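Werkstatt / Notizbuch / Schnitt und Nähen

10. Mai 2024 - Eintrag aus dem Zuschnitt

Kleid Trindisier, zweites Probeteil. Tiefe Taille um 40 mm nach oben gesetzt, der Rock fällt jetzt vorn ruhiger. Hinten zieht die Naht noch, vermutlich zu wenig Mehrweite über der Hüfte. Rocksaum ausgemessen: 708 mm ab Taillennaht, laut Schnitt sollten es 700 sein. Der schwarze Jersey von Cheema hängt sich also aus. Teile künftig über Nacht hängen lassen, dann erst säumen.

Futter: Muster von Stoltetti und Cilletti verglichen. Stoltetti ist glatter, lädt sich aber am Jersey auf und klebt. Cilletti raschelt etwas, bleibt dafür unten. Für die kleine Serie nehme ich Cilletti, Ballen mit 200 m reicht. Preis seit Februar unverändert.

Träger: 625 mm fertig, verstellbar. Schieber in Schwarz lackiert sehen billig aus - lieber die matten, auch wenn sie schwerer laufen. Knopfloch im Nacken entfällt, das Kleid geht auch so über den Kopf.

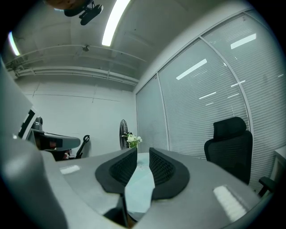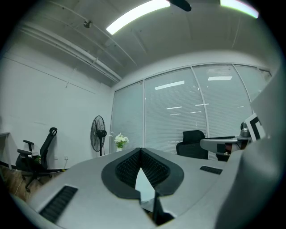

Offen ist die Farbe für die Sommerfassung. Schwarz bleibt, dazu soll ein heller Ton kommen, am liebsten ohne Gelbstich. Das blasse, durchscheinende Hellblau auf dem ersten Bild geht in die Richtung, als Oberstoff müsste es aber gedoppelt werden. Bei Cheema nach Farbkarten fragen, auch nach einem Grauton. Außerdem Nadelstärke notieren, beim letzten Teil gab es Fehlstiche an der Schulter. Mit 75er Stretchnadel war es besser. Ärmelausschnitt vorn noch 5 mm tiefer, dann drittes Probeteil.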